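Torer: maqueta sonora de un barrio, ficha de datos

Versión 3

Torer reúne los materiales de la instalación que hicimos para la muestra de arte digital de Nunden. El visitante camina por una maqueta virtual del barrio de Lukumay y escucha a los vecinos que vivieron en él antes de las obras del puerto. Esta ficha explica el contenido del archivo y cómo se puede usar.

Contenido

audio/ contiene 16 entrevistas en formato WAV, mono. La duración es distinta en cada una.
planos/ contiene los dibujos de las calles, escaneados en blanco y negro.
modelo/ contiene 20 edificios en formato OBJ, con sus texturas.
textos/ contiene las transcripciones en suajili y la traducción al español.

Las entrevistas las grabó Shabani Odera. El modelo lo construyó Beatrice Kombo con los planos y con los recuerdos de los entrevistados, que a veces no coinciden. Cuando había dos versiones de una misma fachada, hemos guardado las dos y el nombre del archivo termina en _a o en _b.

Instalación

Descomprimir la carpeta y abrir el proyecto con el visor Heltora. Si los sonidos no se encuentran, hay que revisar la ruta en ajustes.txt, que debe escribirse sin acentos.

Limitaciones

Falta la parte norte del mercado. La altura de los tejados es estimada. En dos grabaciones se oye mucho viento y la transcripción tiene huecos, marcados con [...].

Uso permitido

Enseñanza, investigación y exposiciones sin entrada de pago, citando a los autores. Las voces no pueden utilizarse para crear voces sintéticas.

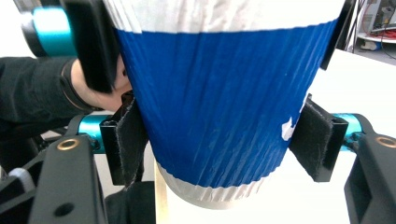 Vaso de papel blanco con funda azul acanalada.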